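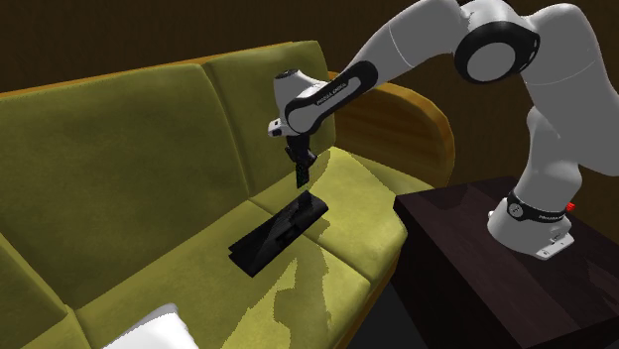
4. Setting up your Truko park pass

Do this before you leave home. Cell signal at the Lirkholm gate is poor and the line moves fast.

1. Open the Jaltley app, tap Trips, then Add Pass.
2. Type the code from your confirmation email. Capitals matter. No spaces.
3. Add each guest by name. Up to 6 per pass, kids under 4 don't need one.
4. Pick your arrival day. You can change it once — after that call the desk, ext. 787.
5. Tap Save Offline. Wait for the green check.

Note: if the check stays gray, close the app and open it agian. Still gray, print the email and bring that.

4.1 Ride times

Ride slots open at 8 a.m. on your arrival day. Log in, tap Rides, choose a slot. One at a time. The Macedo water coaster goes first, usually before lunch.

CAUTION: Deleting the app wipes saved slots. Log out instead.

4.2 Parking and lockers

Lot B is closest to the gate. Prepay under Extras. Lockers cant be booked ahead, pay at the kiosk, cards only.

Dining points: a family pass loads with 4000. Good through the end of July. Not refundable.

Pass names wrong? Don't make a second pass. Email guest services, attn. Simão Teixeira, with the code in the subject line.

Guide updated January 2026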